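Home Docs Datasets Tools Issues

# drerklow-align

Timestamp alignment and gripper width recovery for demonstrations recorded with a hand-held gripper. It reads raw episodes and writes arrays that the Hedov trainer loads directly.

Maintained by Kwabena Ametepe and Abena Kwofie. Last data release: 5 July 2025.

## What it does

Each episode comes in as one fisheye video plus an inertial log. The tool finds the offset between the two, detects the square markers on the finger housings, and turns the distance between them into a width value per video sample. Gaps of up to 5 samples are interpolated. Longer gaps are flagged and left empty.

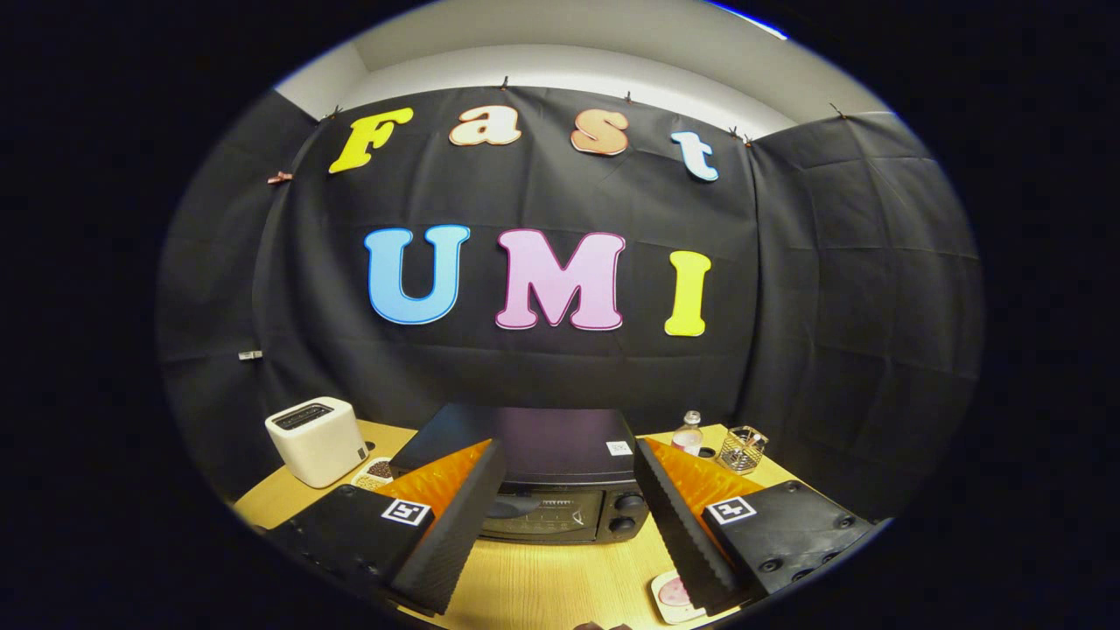
Camera poses come from a separate mapping pass. Run that first — the aligner stops with an error if the pose file is missing.

## Data

The release has more than 4,000 episodes of tabletop tasks with small kitchen appliances and dishes. A held-out set of 400 is listed in `holdout.txt`. Please don't train on it.

## Usage

 drerklow-align --episodes raw/ --out aligned/ --jobs 7

## Known problems

- Width is noisy when one marker is in glare.
- The black border outside the lens circle is kept. Crop it in your own loader.
- Ostrowski map files older than January have to be converted.

Filed under: Robot Learning > Perception > Data Tools

Comments

pustetti_dev: Does --jobs share one marker cache? Mine grew to fill the disk.

akwofie: One per job for now. Clear them with --no-cache.

rlm88: Works on my set, thanks.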